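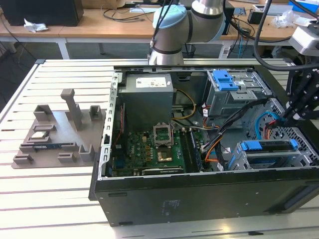 Mwende Tanui
Refurbishment technician, Kurkar
August

Home / Posts / Replies / Media / Links

Doing a thread on swapping a processor and memory in an old office tower, because I keep answering the same messages one at a time. Nothing advanced. If you've done this before you can skip it.

The towers come from Brevley. They cleared out 50 desktops in one go and we have been working through them this month. Same model, same board, mostly the same faults.

First thing is to lay the case flat. Side panel off, board facing up. People try to do this with the tower standing because that's how it sits under the desk. You want gravity holding the chip in the socket while you close the bracket.

Power cord out before the panel comes off. Then hold the power button in for a few seconds. I do it on every single one, even when it came off a pallet and has obviously not been plugged in for months.

Take a picture of the cables before you move any. The yellow and black bundle from the power supply is stiff and wants to sit across the middle of the board. Push it back toward the supply and keep it there with a twist tie if you have one.

Office cases like these have blue plastic on the parts you're meant to handle. Drive caddy, the latch on the optical drive cage. If a part is stuck, look for blue before you pull on anything.

The old heatsink is the slow part. Thermal paste on a machine that has sat for years is close to glue. Run the computer for ten minutes first if it still boots, shut it down, unplug, then twist the heatsink a little before lifting. I have pulled a chip straight out of a closed socket by skipping the twist. Bent pins, one board in the scrap bin.

Once the heatsink is off, lever down, out and up, and the bracket swings open. Lift the chip by its edges. Straight up.

Where you put the chip next matters more than people think. I used to set them on the bench on a bit of foam. Then Oduor put a coffee down, moved the foam, and we spent half the morning working out which chip had come from which machine. 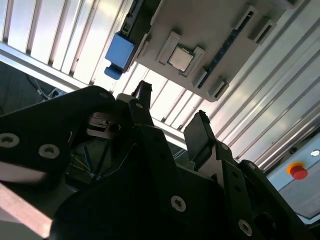
Now everything gets a holder. Chip in its own recess, memory in its own slot. Emmanuel Biwott drew the first one and printed it in gray because gray was what was loaded. The first version held the chip so tight you had to pry it out, so he opened up the clips a little and that fixed it.

If you don't have a printer, an egg carton lined with an antistatic bag does the job. Don't use a plain plastic tub. Don't stack chips on each other.

Before the chip goes in, look at the socket with a light held low from one side. You're checking for a pin that catches the light differently from its neighbors. Also hair and lint. There is always lint.

Find the small triangle on the corner of the chip and match it to the mark on the socket. Lower it in, let go, and see if it sits level. If it rocks, take it out and look again. You should never need to press on it.

The bracket does need some force to close. This is where new people stop and send me a message. If the chip is level and the triangle matches, keep going until the lever hooks.

Memory next. Open the latch on the slot, line up the notch, push down on both ends until it clicks. Half the "dead" computers people bring in have a stick that is only in at one end.

Fresh paste, a blob the size of a grain of rice, heatsink back on, screws a few turns each going corner to corner. Plug the fan in. I have forgotten the fan more than once.

Turn it on with the side still off. Fans, one beep, picture on the screen. No picture, power down, unplug, reseat the memory and try again before you start blaming the processor.

Someone asked what the upgrade costs. The last batch of used chips came from Koech, with memory to go with them, and worked out at 40 per machine in parts. The work is not hard, it's mostly cleaning.

Someone else asked if it's worth it on a machine this old. For spreadsheets, email and a browser, yes. For games, no. Put a solid state drive in too if you can, you'll notice that more than the processor.

Peninah Gachanja keeps the list and says we're at 398 finished since we started. The ones from this batch are going to the adult classes at Fullau. They've asked for keyboards as well, so if your office has a box of them, USB only please, message me.

Atieno Kimaro replied asking about the clip spacing on the holder. It's set for this chip size only. Emmanuel has the file and will send it if you ask him.

Next thread will be on wiping the drives. I still have to take the pictures for that one.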